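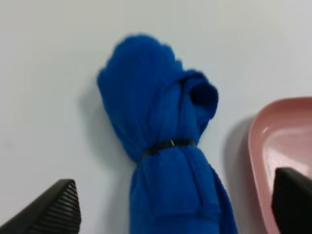
The Flatomden Neighbor, Issue 9

**Clearing the white table**

Hello again from the land of stuff! If you read my last piece you'll know I have a habit of putting things down "just for a minute" and then walking past them until October. So this time I gave myself a small job, small enough to do before lunch. One table. Everything on it gets a home or gets out.

I started with the blue cloth, bundled up and tied around the middle with a black cable tie. I love a cable tie for this - it keeps soft things in a tight little bundle and you can stand them in a drawer like rolled socks. The catch is that you need snips to get it open again, and I never know where mine are. A hair elastic or a bit of ribbon would do the same thing and be a lot kinder to your fingernails.

Then the bathroom stuff that wanders. I am terrible for this. A bottle comes out of the bathroom for some reason that made sense at the time and then it lives with the kitchen things for weeks.
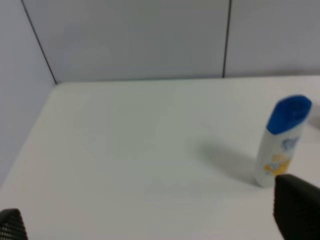 *Blue cap, white bottle, wrong room.*

My rule now is that anything with a flip-top gets the lid pressed shut before I carry it anywhere. I once lost a good canvas bag to 200 ml of conditioner on the way home from a weekend at Pima, and I'm still a little sore about it (the bag smelled wonderful, I'll give it that).

The next bit was the one that really helped, and it costs nothing. Spread things out. Don't sort from a heap, because you'll only ever see the top of it. Give each thing some space around it, then stand back with your coffee and look. With the shampoo, the red can of 加多宝 and the little spatula all sitting well apart, I could tell in a second which room each one belonged in. The can was easy - straight to the fridge door! 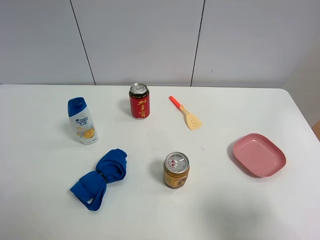 **Small kitchen things**

I kept these for last since they're my weakness. I do like a toy-sized utensil, and anything pink, and I had already promised myself that 2 more trips to the Wuvar swap shelf would be plenty for this summer. We'll see how that goes.
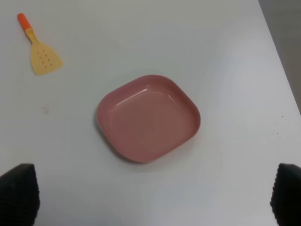

*The pink bowl and the slotted spatula, both staying.*

The bowl is nice and shallow, so it's going by the front door for keys and the spatula can go in the play kitchen box. If you have bowls you like but never eat from, try one in a hallway or next to the sink for rings.

Next issue I'm tackling the shelf over the washer, which has 3 jars of buttons on it and a lamp with no plug. Send me your own tables and shelves in the meantime, the messier the better. Notes can go in the box outside the Huang Room, and please write your street on them so I know who to wave at.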